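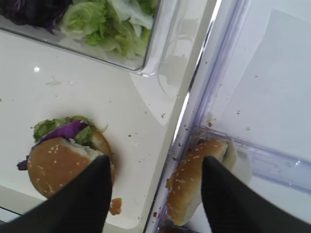
Lettuce and purple cabbage tub, burger next to it. Crumbs to be dealt with, see item 2.

Home Menus Minutes Contact
2 min read

Flimimmont kitchen meeting, December

Present: M. Fontana (chair), N. Bassi (notes), Grevport people by phone

1. Last minutes ok, no changes.

2. Crumbs. Still getting on the white counter and the trays. Wipe between orders, not at end of shift. Mirko to put up a sign.

3. Buns. Seeded ones tearing. Try Martinelli for a sample case, 100 buns. Nazareno to call.
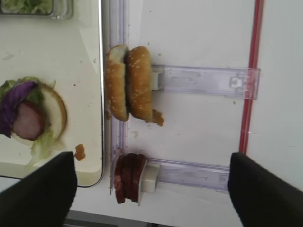 Notes by Nazareno Bassi | Flimimmont kitchen

4. Build order. Long talk. Lettuce on the bun, then ham, red cabbage. Mirko wants cabbage last allways, Grevport dont mind. Try it 3 weeks.

5. Bun holder and meat holder stay side by side. Agreed.

6. Drareo bill, 26 cases of lettuce, looks high. Mirko checking.

Closed 6 pm. Next one in the new year, date tbc

We use cookies. Accept / Settings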